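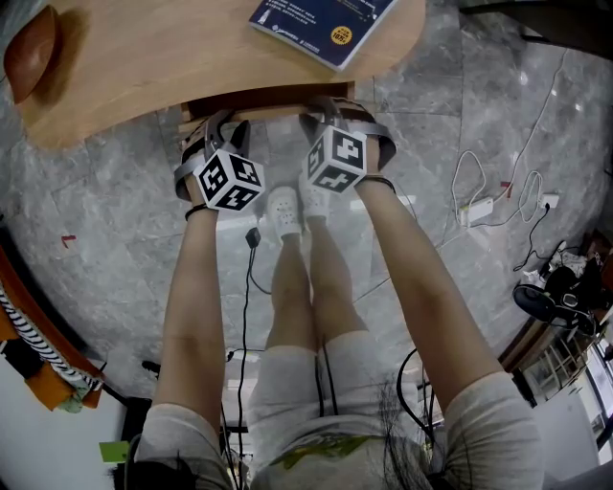
Do you have to finish a book club book before you come along?
Come anyway, and if you're worried about spoilers, grab a chair near the kitchen and we'll wave at you when the ending is about to come up.

I get asked that one every summer, usually by someone who has bought the book, read 20 pages over the break and then gone to the beach. I'm the same! I took our January pick down to Mum's with the best intentions and came home with sand in the spine and a bookmark stuck firmly in chapter two. I've caught up now (mostly on the train, with one very late night), and I'm so glad I did, because it gets going properly once the family leaves the farm and the letters start turning up.

For anyone new, the pick is The Ullar Letters by Kirsty Chisholm. It opens in 1751 with a ship's surgeon named Sjögren writing home to a sister who never writes back, and then it skips forward to her great-great-granddaughter sorting through a shed. I found the surgeon a bit of a windbag at first. By the middle I was cranky every time we left him. There's a long chapter about salting fish that half of you will love and the other half will want to argue about, so please bring your opinions, and bring a plate too if you can manage it.

A few bits of housekeeping. We're back in the side room at Raltness Library, 6 pm for a quarter past start, and the back gate will be open if the car park's full. The library has a large print copy and the audiobook, which runs long but has a gorgeous narrator. If you borrowed one of the club copies last year and it's still on your bedside table, could you drop it in the returns chute? We're a few short and there's a waiting list.

Voting for the July book is open as well. I'm pushing hard for Prernano, the one set in the lighthouse, which is only 80 pages and would suit those of us who fall asleep at nine. I know there's a rival camp that wants another big fat family saga. Put your slip in the biscuit tin at the front desk, one each, and yes, I will recognise your handwriting if you vote twice.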